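Shared office computer and remaining warranty after replacing memory
Posted in: Small Offices and Associations

Our residents' association at Phetsri owns one desktop computer, which is used for the membership list (797 households at present) and for the newsletter. The machine was purchased from Dudier and has a two-year warranty, of which ten months remain. It has become slow when the list is open, and the board has approved the purchase of additional memory. Our bylaws require that any work on association property be recorded. May we install the memory ourselves without losing the warranty, and what should the record contain? The receipt is in the name of our former secretary.
Yupin Wiriya

Chaiwat Luangrath
You are advised to read the written warranty before any part is ordered. The relevant wording is usually found under a heading such as "Exclusions" or "Customer Service of Parts." Many sellers permit the owner to add memory or a drive and exclude only damage caused while doing so. Others require the work to be carried out at an approved shop. If the document is silent, write to the seller, state the model and serial number, and ask for a reply in writing. A telephone answer is of little use should a claim be refused later.

With regard to the receipt, ask the seller to add the association as owner. A short letter signed by the former secretary and one current officer was sufficient in our case, although the transfer took most of December.

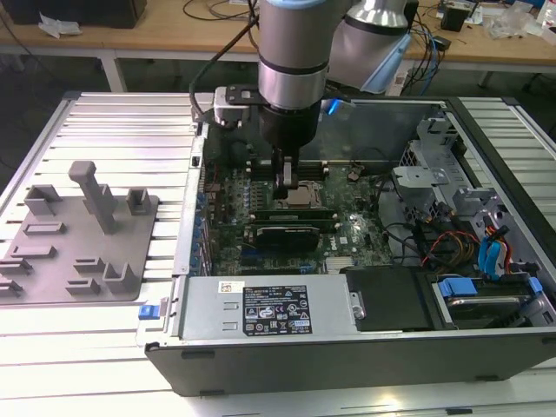
The record itself may be kept to a single page. It should show the date, the name of the person who did the work, the part number of the memory, the price paid, and where the original parts are stored. Please retain the original memory until the warranty has ended. Our own office was asked to refit it before a claim for a failed power supply would be considered.

Lamduan Tanasarn
Just buy a new one. Ours is a Barkavura and it has never been slow.

Jaruwan Ongart
I agree with the first reply and would add one point. Before money is spent, please confirm that memory is the cause. Our list had grown to 1,294 rows, and the delay was traced to formulas copied down an entire column. Once these had been removed, the file opened normally and the purchase was canceled. The board minutes should reflect the outcome in either case.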